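Quick one tonight, got maybe 30 minutes before I have to be horizontal. Still in the Drakevville place. Still hate the kitchen floor. Moving on.

So the subject is dinner for one, or why I stopped trying to cook like there's a family of eight in here. August did it. Too hot, home late every night, and I'd open the fridge and there'd be half a pot of chili from who knows when looking back at me. Threw it out. Threw out the next one too. My grandmother would have had words.

Yatziri Montes (she has the blog with all the bean posts, go read it) told me to quit doing recipes and just buy for two days. Two days! I used to shop like a storm was coming. Now it's eggs, one onion, some greens, tortillas, whatever fruit doesn't look sad. Small bag. I walk it home from Barrera, up the hill, which counts as excercise and I won't hear otherwise.

First week was rough. Ate toast at 9 pm standing up. Second week better. Third week I made a little pan of potatoes with chile and an egg on top and sat down at the table with a real fork and felt like a person.

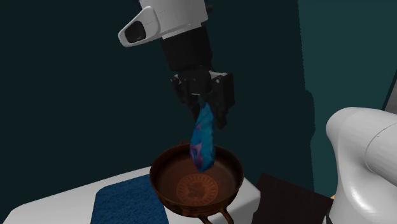 Cleanup is where I always lost it before. Big dinner, big pile, leave it til morning, hate the morning. One-pan dinners fixed most of that. If all you have to deal with is a frying pan and a cloth, there's no excuse, you do it before you sit back down. I put the pan on the counter, give it a wipe, go. Doesn't matter if the cloth is a crumpled old blue thing. No soaking "overnight" that turns into three nights. We all know.

Money stuff, because somebody asked last time. I kept every receipt for the month and it came to 211, coffee not included. Don't ask about coffee. The month before that I didn't keep track and I'm glad I didn't.

Things I still buy too much of: cilantro, limes, yogurt. Cilantro is hopeless. You want a spoonful, they sell you a shrub. Ezequiel Meléndez left a comment saying chop the whole bunch and freeze it with oil in an ice tray. Tried it. Works fine in eggs, kind of weird on tacos, freezer smells like a lawn. Will keep doing it anyway.

Also rice. I can not make a small amount of rice. The half cup looks like nothing in the pot so I add more and then its rice for four days. Fried rice on day two is great. Day three I'm bargaining with it.

What I miss is having people over. Cooking small is easy on the wallet but it gets quiet. So next month I want to do one big pot, once, invite the upstairs neighbors and anybody else who'll bring their own chair. I own two chairs. Probably pozole. If you have a good green one send it over, not too many steps please.

Ok, 30 minutes gone. Bed. Typos stay.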